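3.2 Joint width and the visibility of surface soiling

The first part of the study dealt with the slip resistance of polished and honed tiles in public buildings. The present section turns to the joints between them. Maintenance records from the Culholm site show that complaints about dirty floors seldom refer to the tile face. They refer to the joint, and they are most frequent where a pale grout has been laid against a dark tile. The reverse pairing, dark grout with light tile, drew few complaints at any of the sites, although the measured soil load was similar.

Two explanations have been proposed. The first is that cement-based grout is porous and takes up wash water together with the fine soil suspended in it. The second is that the eye reads a floor by its lines, so that a small change in the color of the joint is noticed before a much larger change on the tile. The two effects are hard to separate on an occupied floor, where cleaning, traffic and daylight all vary at once. We therefore treated absorption in the laboratory and appearance in the field, and compared the results afterward.

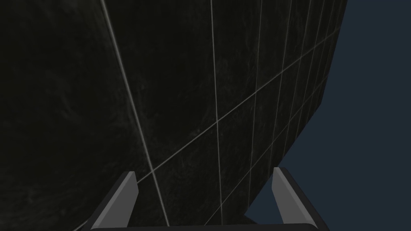
Absorption was measured on cast bars of three grouts: a plain cement grout, the same grout with a latex additive, and a two-part epoxy grout. Bars were cured under damp cloth, dried to constant mass, and set on edge in a shallow tray of wash water prepared to the strength used at Culholm. Mass gain was recorded until two successive readings agreed. The bars were then dried again and the cycle was repeated 81 times. The plain cement bars darkened early and then changed little. The latex bars darkened more slowly but reached nearly the same final shade. The epoxy bars showed no change that could be told apart from instrument drift.

Field readings were taken at Culholm, Skotidano and Brivley. A handheld color meter was placed on the joint and then on the tile next to it, and the difference in lightness was taken as the contrast value. In all, 2097 paired readings were kept. Readings within one tile of a doorway mat were left out, as were those on joints that had been patched with a different product. Tile format was not controlled – the Brivley floor is laid in large units, while Skotidano has a smaller square tile throughout.

Veined and mottled tiles need separate comment. On a plain dark tile the joint is the only light element, and any loss of evenness along it is easy to see. On a tile with marble-type figuring the face already carries light marks of irregular shape, and light residue from hard water tends to be lost among them. The joint gains less from this masking, as its straight course sets it apart from the pattern on either side.

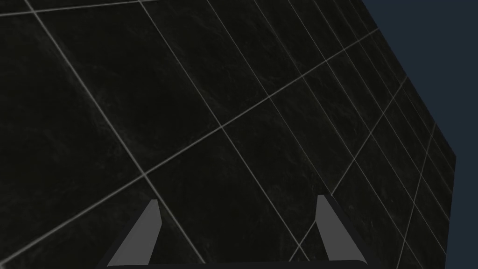 Figure 4. Nearly black, marble-patterned square tile with thin, pale beige-gray joints, seen at an oblique angle (rendered).

Viewing angle also matters. A person crossing a hall sees the floor near the feet from a steep angle and the far end at a shallow one. At the far end the joints bunch together, and the pale lines take up the same share of the floor as before but are no longer resolved one by one. Differences between single joints are averaged out, and the floor is judged as a tone. Most complaints at Skotidano came from staff seated at a desk with a close view of the floor. Visitors entering from the street made very few.

Cleaning method was the last variable. The Mollel protocol, in which the wash water is left to stand for 5 minutes and then lifted by vacuum, gave lower contrast drift than flat mopping on both cement grouts. On epoxy the method made no difference. Flat mopping moved soil off the tile and into the joint, which lies slightly below the face, and left it there to dry. Rinsing with clean water reduced the effect but did not remove it.

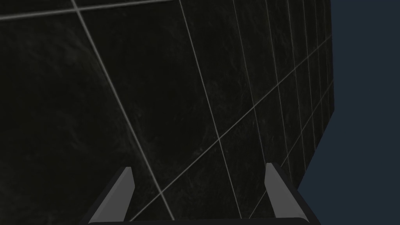
Figure 5. Large rectangular panels in a very dark finish with thin, pale gray joints (rendered).

Larger formats reduce the total length of joint per unit of floor area, and with it the amount of grout exposed to wash water. The Brivley readings are consistent with this, but the floor there is also newer than the other two, and its sealer had been renewed in October, shortly before the readings were taken. The effect of format alone cannot be stated from these data. Section 3.3 takes up the question of sealers, including the loss of film at the tile edge under repeated machine scrubbing.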